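Using a Countertop Oven in Residence Kitchens
Jaltovham Hall, Residential Services
Updated 23 July 2024

Residents of Jaltovham Hall may use the countertop ovens supplied in the shared kitchens on the Lellstead and Cuevas wings. Personal ovens are not permitted in bedrooms. Please read these instructions before first use.

Before you begin

Place the oven on a flat, hard surface with clear space on all sides and above. Plug it directly into a wall outlet; extension cords and power strips must not be used. Remove paper, towels and packaging from the area.

Open the door and check that the crumb tray is in position. If there is food left on the rack from an earlier user, clean it off before switching on.
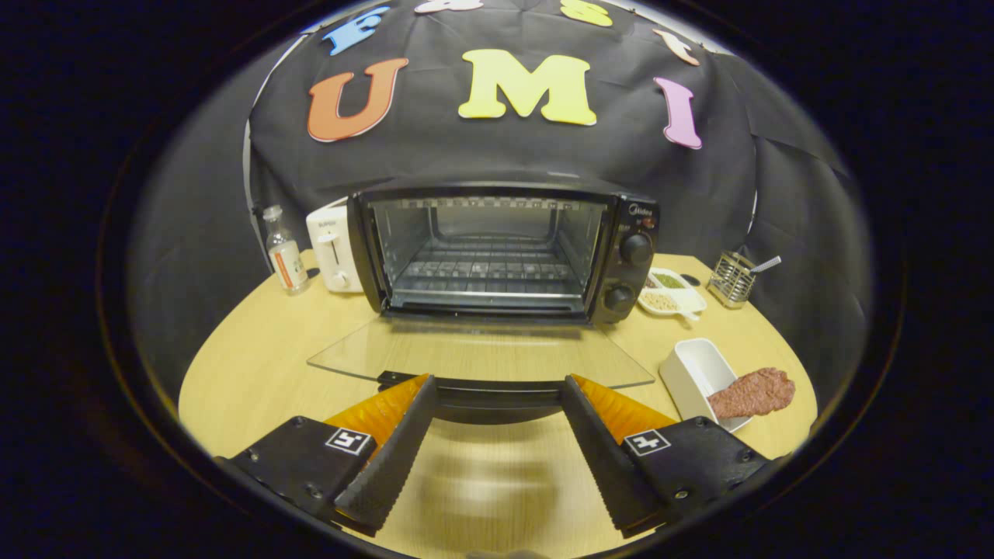
Countertop toaster oven with the glass door lowered.

Heating and cooking

1. Set the rack at the height given in your recipe.
2. Close the door and select the temperature.
3. Allow the oven to preheat fully.
4. Put the food in on a metal tray, using oven mitts. Plastic containers and waxed paper are prohibited.
5. Set the timer. The maximum for any single use is 60 minutes.

Stay in the kitchen while the oven is on. An oven found running unattended will be switched off by staff, and the resident may lose kitchen access for 2 weeks.

After use

Turn all controls to off and unplug the oven. Once it has cooled, empty the crumb tray and wipe the glass with a damp cloth — abrasive pads scratch it and should not be used.

If there is smoke or fire, keep the door closed, unplug the oven if it is safe to do so, and leave by the nearest exit. Activate the alarm on your way out.

Report faults to Rahel Auer, Residential Services, Room 113, Jurik Building. Tag the oven "Do not use" before you leave the kitchen.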